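To keep a watch log for a long anime series, you need a notebook or a spreadsheet, a list of the episodes and a few minutes after each sitting. I started mine with Drornesier, which has 214 episodes, three films and a habit of bringing back characters you last saw two years ago.

## 1. Get the episode list right first

Find the list in original broadcast order and copy the numbers and titles into your log before you watch anything. Streaming services often split a long show into "seasons" that don't match the way it was made. Preltus lists episode 53 of Drornesier as season 3, episode 1, and the disc box calls it something else again. Pick the running number and stick to it.

If you use a spreadsheet, put one episode on each row. In a notebook, leave two lines per episode. An ordinary 200-page notebook will hold the whole series with room to spare for the films.

## 2. Set up the columns

You need fewer than you think. Mine are:

- Episode number
- Title
- Month watched
- Sub or dub
- New characters
- Notes

I used to have a score out of ten as well. By the middle of the second arc nearly everything was a seven, so I dropped it. A tick next to the ones you'd watch again is more use later on.

## 3. Write your notes between episodes

Stop autoplay. On Preltus it's under Playback in the account settings, and it has to be turned off separately for each profile. Then write your line while the credits are running, or make a drink and do it when you sit back down.

Keep it to what happened and who was there. "Partanen leaves the harbour, brother still missing" will make sense in six months. "Great ending!!" won't.

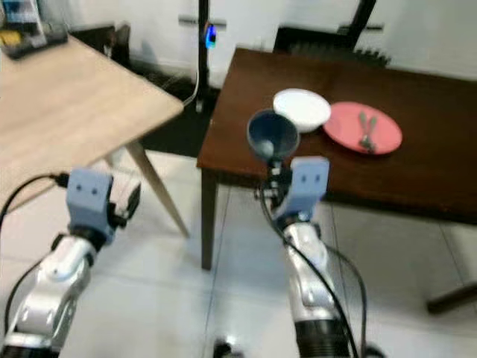 ## 4. Mark filler, recaps and films

Use a single letter in the margin or an extra narrow column: F for filler, R for recap, M for where a film fits in. Don't skip an episode just because a guide calls it filler. The Fledelska arc is marked as filler on most lists, but two of its characters turn up again in the main story with no introduction.

For the films, write down the episode you should have reached before watching. The second Drornesier film gives away the end of the harbour arc in its first scene – I found that out by watching it too early.

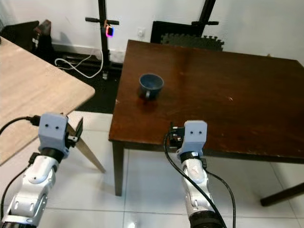
*Photo: author's own*

## 5. Keep a separate page for names

Names are the hardest part of a long show, and subtitles don't always agree with each other. Partanen is "Partannen" in the older subs and "Captain P." for a stretch of the dub. Put the spelling you prefer first, then the others in brackets, then the episode where the character first appears.

Do the same for places. Fledelska is both a town and the island it stands on, so I write "Fledelska (town)" or "Fledelska (island)" every time.

## 6. Pick up again after a break

When you come back after a few weeks away, read your last three entries before pressing play. If they don't mean anything to you, rewatch the last episode you logged and write the line again.

I stopped in December and didn't go back until spring. The notes covered most of what I'd forgotten, apart from one subplot about a stolen ledger that I hadn't written down at all.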